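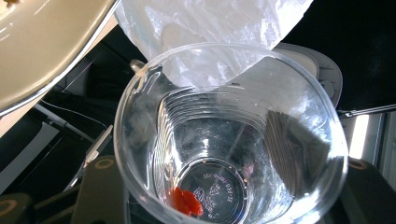
Fig. 2. Clear plastic cup, seen from above.

Section 11: Descaling the Dreltholm Countertop Coffee Maker

Descale every 80 pots, or when the machine starts to groan like a person getting off a low couch. The orange light will come on either way. Covering it with tape does not count as descaling, though our repair desk sees plenty of tape.

What you need
White vinegar or Ketilsson descaling powder
Cold tap water
A clear cup for checking the rinse water
A free hour

1. Turn the machine off and let it cool. Take out the filter basket and throw away whatever is living in it.

2. Fill the tank halfway with vinegar, then top it up with water. If you use the powder, follow the packet and ignore this step.

3. Put the empty pot on the plate. Hold BREW until the light blinks twice.

CAUTION: Do not run this cycle without the pot in place. The drip stop is good, but it is not that good.

4. When the pot is half full, press BREW once to pause. Wait 30 minutes. The machine will tick and sigh. Let it.

5. Press BREW again to finish, then empty the pot into the sink.

6. Refill the tank with plain water and run it through. Do this twice.

7. Pour a little of the last rinse into a clear cup and hold it up to a window. White flakes mean one more rinse. So does any smell of salad.

NOTE: Do not drink the test water. Yes, people ask.

8. Hold CLEAN for five seconds to turn off the orange light. If it comes back within a day, see Section 12, Lights That Won't Go Away.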